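Speaker notes – Tokix project update, October 13, 2023

Slide 1. Title. Introduce the topic: collecting cloth-handling examples in private homes. Skip the funding history.

Slide 2. Numbers so far. 847 accepted episodes from 16 homes. Bedrooms are the largest share. Mention that Butar handles home recruitment and Gillies does the labelling. Pause for questions on consent forms, then move on.

Slide 3. Why garments. Rigid objects have a pose. A jacket has a state, and we don't have a good way to write that state down. The policy learns from wrist-view video and finger opening only. No markers, no depth.

Slide 4. Protocol. Operator starts with the garment in a heap. Target length is 30 seconds. Re-crumple between takes, and change which part is on top. If the grasp slips, keep recording – recoveries are useful and we were short of them in the first batch.

Slide 5. Rejections. 59 episodes thrown out. Main causes: tracking loss near bright windows, and the operator's free hand covering the fold. Labellers at Gillies now flag both in the first pass.

Slide 6. Bedroom set. Leave this one up for a bit.
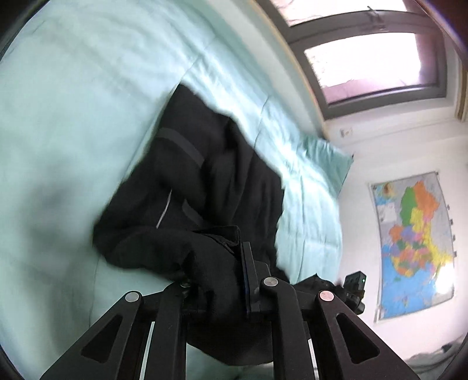 Dark garment on pale green bedding, gloved hand holding a fold just above the gripper. Daylight from upper right.

Point out the low contrast: black glove, black cloth, black linkages. The light piping along one seam is the easiest edge to pick up. Segmentation has to cope with this, so we are keeping dark-on-dark in the training split.

Slide 7. Next steps. Eltiteo retrains in November on the full set. Grey and patterned bedding still to be added. Take questions on colour balance here.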